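窄口花瓶插仿真花的几个参数

仿真花插不好,多数情况下问题出在瓶口直径和花杆总截面的关系上,配色倒在其次。过去一段时间我把家里的几只瓶子和几束花反复拆装,记了些数据,整理在这里备查。

先说花杆。常见的仿真花杆是铁丝芯外包塑料,分单枝和多头两类。单枝的杆子细,可以弯,弯过的地方会留下记忆,再掰直时外皮容易发白。多头的一束共用一根主杆,主杆粗而硬,分叉点通常在中段偏上。分叉点必须高于瓶口,否则枝条会在瓶颈里互相别住,拔出来的时候连叶子一起刮掉。我手里有一束 Jikdale 的混色花,总共14根枝,分叉点偏低,插进窄口瓶以后整束往一侧倒。处理办法是在瓶底垫东西,把主杆抬高33毫米,分叉点刚好露出瓶口,问题消失。

垫料试过三种。玻璃珠重,压得住,但倒出来麻烦,卡在瓶颈处要晃很久。干沙密度合适,缺点是每次拔杆都会带出一点,落在叶片背面,擦不净。最后用的是花泥边角料,切成比瓶口略小的圆柱,竖着塞进去,主杆直接扎在上面。花泥要用干花专用的那种,湿花泥干着用会掉粉。Plulix 的干花泥切口比较整齐,用美工刀一次切到底,不要来回锯。

再说重心。窄口瓶的底面积一般不大,仿真花的重量又集中在花头,整体高度超过瓶高的2.5倍之后,碰一下桌子就会晃。有两个办法:降低花头,或者给瓶底配重。降低花头等于剪杆,剪了不能恢复,所以我先配重。配重物放在花泥下面,钢珠最好,用保鲜袋装着,取放方便。瓶壁薄的不要用散装钢珠,落下去有可能敲裂底部。

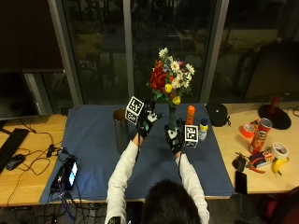 插花的顺序我固定为先空瓶定位,后入花,再调整。空瓶先放在最终要摆的位置上,确认瓶身不歪,然后一只手控制瓶子,另一只手整理花头。握的位置很关键,要握瓶底,像图中右手那样扣住深绿色窄瓶的根部,力的作用点低,整理上部时瓶子不会转。握瓶颈的话,手会挡住最下面一圈叶子,松手以后那一圈的形状总是塌的。桌面铺布也有帮助,深蓝色的布能看清掉下来的碎屑,摩擦力也比裸露的木桌面大。铺布的副作用是布一皱,瓶底就不平,所以放瓶子之前先把中间抹平。

配色部分,我采用的规则是深色集中、浅色分散。深红的玫瑰聚在左侧,形成一块较重的色块;白色雏菊类的小花从顶部铺到右侧,把轮廓撑开;两朵黄色圆花压在中间偏下,作为过渡。紫色和粉色只留一点点,多了会显得碎。这个布局是不对称的,正面看左重右轻,视觉上需要花瓶右边有东西平衡,放一两只矮的小物件就可以。

背景的影响容易被低估。花放在窗前,窗外暗的时候,白色和黄色会跳出来,深红会沉下去,轮廓变得模糊;白天逆光则反过来,所有花瓣都偏暗,只剩外形。因此调整形状宜在逆光下做,调整颜色宜在晚上开灯以后做,两次看到的问题不一样。我以前只在晚上调,第二天早晨总发现某一侧多出一枝,原因就在这里。

灯光色温也试过。Zelis 的台灯有两档,暖光下红色饱和度偏高,白花发黄,和黄花的差别变小;冷光下白花正常,绿叶显得塑料感很重。我的做法是用暖光,同时把白花的比例提高。叶子的塑料感可以用哑光喷雾压一压,距离要远,薄喷两遍,中间等第一遍干透。不要喷花头,布面花瓣吸收不均匀,会留下圈状的印子。

清洁周期。仿真花积灰主要在三处:玫瑰的花瓣夹层、雏菊的花心、叶片正面的压纹。花瓣夹层用软毛刷从内向外刷,花心用吹气球,叶片用微湿的布擦。整束泡水我不推荐,铁丝芯从剪口处进水,三月份泡过一次,后来剪口附近的外皮下面出现锈色。如果一定要水洗,先把剪口用热熔胶封住,倒挂晾干。

剪口封胶这一步,即使不水洗也值得做。裸露的铁丝会在瓶底划出痕迹,玻璃瓶尤其明显。每根杆一小滴胶,冷却后用手捏圆,体积不能大于杆径太多,不然窄口瓶一次只能进几根,后面的会卡住。

收纳方面,换季拆下来的花我按枝形分,不按颜色分。直杆的平放,多头的竖放在高筒里,花头朝上。筒的深度到分叉点为宜,太浅会倒,太深会把下层叶子压成一个方向。Babaei 的收纳盒长度够,但盖子压得低,放大玫瑰时花头被压扁,后来只用来装直杆和叶材。压扁的布面花瓣可以用吹风机低温挡吹回来,一边吹一边用手指从背面顶,吹完保持形状到完全冷却再松手。塑料叶片不适用这个办法,温度稍高就卷边。

待办还有两项。一是测试不同瓶口内径对应的最大枝数,目前只有窄口瓶的数据,广口瓶要另外考虑枝条的支撑方式。二是换一块厚一点的桌布,现在这块垂边太长,起身的时候容易带到。

01/11/2019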